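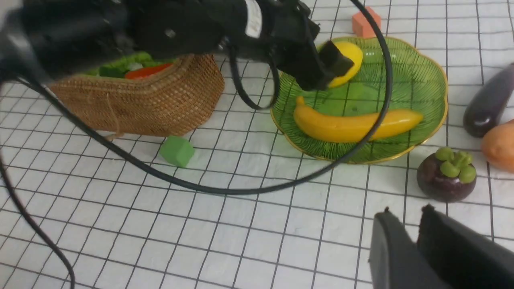 A lemon at the green glass plate, with the rattan basket alongside. Flikescombe, the grid table.

About Flikescombe

We sell and rent out used tableware and baskets from a former paint store in Cliltuvbridge. Most of it is ordinary: dinner plates, pressed glass, bread baskets, fruit bowls, a lot of serving spoons. If you came looking for a story about a grandmother's kitchen in the hills, we don't have one. Hertta Savolainen opened the place after years of buying for a housewares chain, where part of her job was writing the little cards that stood next to the products. She says the cards are why she left.

We have read a great many About pages while putting off writing ours. Nearly all of them mention passion. A surprising number mention a table that brings people together, and we have never been sure what a table is supposed to be doing the rest of the time. We like tables. We would still like to know how deep the bowl is.

What we don't believe

We don't believe in "artisan" as a word on a price tag. Somebody made everything in this shop, a few of them very well, and we usually can't tell you who. If a plate has a maker's mark we photograph it and put it in the listing. If it doesn't, the listing says "no mark," and we leave the guessing to people who enjoy it more than we do.

We don't believe in "rustic" either. As far as we can make out it means brown, and it adds eight or ten dollars to a basket. Rattan is a good material for baskets. It's light, it has some give, and a rolled rim is kinder to your hands than a cut one. It also sheds. Old plaited baskets lose the odd fiber, and you'll see a loose one hanging off the front of the basket at the top of this page. We don't trim those before taking pictures. You'd find out when you got it home anyway.

As for "vintage," we have heard it used for things we remember buying new. We say "used."

The grid table

Everything we list gets set out on the same white tabletop with the black lines on it. We were doubtful about this one, too. It looks like graph paper and it flatters nothing. Hertta had wanted a big oak table, and the oak table lasted until September, when we noticed that every customer who returned something gave the same reason: it looked bigger online. Of course it did. Oak makes everything look like it belongs in a castle.

On the lines, a plate can't pretend. You can compare a basket in one listing with a basket in the next and see which will fit on your counter. Returns have dropped, though we also started printing the diameter in larger type that same month, so we can't swear the table deserves the credit.

Why there's food in things

A fruit bowl with no fruit in it tells you very little. Neither does a bowl with a styled heap of figs and a linen napkin, in our opinion, but a plain lemon is a decent test. Most people have held one. Put yellow against green glass and you learn something about the color of the glass that a white background won't give you. Baskets get something leafy and something long, so you can judge how much sticks up over the rim.

We do not claim any of it is a recipe. People have asked. A woman once wrote to find out what we were making, and the answer was a listing.

Colored glass

This is the part of the shop we get the most mail about, so we may as well put our position here. Green glass is not automatically old, and it's not automatically valuable. A good deal of it was made cheaply, in quantity, to be given away or sold for very little, and some of what turns up now is newer than the seller thinks. We buy it for the color and for the way it behaves under a desk lamp. If you want a certificate of age you should go to an appraiser, and you should ask the appraiser how they know.

We don't recommend any of it for the dishwasher. We've been told by several people that theirs goes through every night and comes out fine. Maybe so. We have also bought boxes of cloudy plates from the estates of people who presumably said the same.

The Sutetti shelf

Sutetti is the one line of new goods we carry, and we argued over it. They're baskets, plainly made, in 3 sizes. The sample we were sent came with a leaflet about mindful storage, which nearly finished the conversation. Then one sat by the register for the whole winter holding keys, mail, and a broken tape gun, and it held up. So we stock them, minus the leaflet.

If one of yours comes apart in normal use, bring it back. We will look at it and probably give you another. We don't call this a lifetime guarantee. Whose lifetime?

Renting

Cafes, photographers, and people throwing large parties can rent plates and baskets by the day. The rental room holds over 1,000 pieces, and they don't all match. We can put together a matching service for 42 people in plain white. Past that you'll be mixing, and we think mixing looks fine, but we would say that.

Rentals come back rinsed, please. "Rinsed" has turned out to be a flexible idea, so there is now a cleaning charge, and it's printed on the form above the place where you sign. Chips happen. Tell us about them and we'll usually shrug. Hide the chipped one in the middle of the stack and we won't.

Selling to us

We buy on weekday mornings. Bring the things themselves if you can, or send clear photos in daylight. Please don't send a link to the highest price someone is asking for the same plate online. An asking price is a hope. We offer what we think we can sell it for, less our share, and the share is written on the wall by the door.

We turn down silver plate, anything with a smoke smell, and novelty teapots. We have been wrong about the teapots before and may be again.

Finding us

The sign over the door still says Heinonen, from the paint store. We were quoted a price for a new one and decided people could manage. Go in under Heinonen, past the old mixing counter, and the baskets are along the left wall with the glass behind them. There are 2 parking spaces in back. One of them is usually taken by our van.

You can handle everything except what's out on the grid table, which is waiting to be listed.

Page last updated 8 Nov 2023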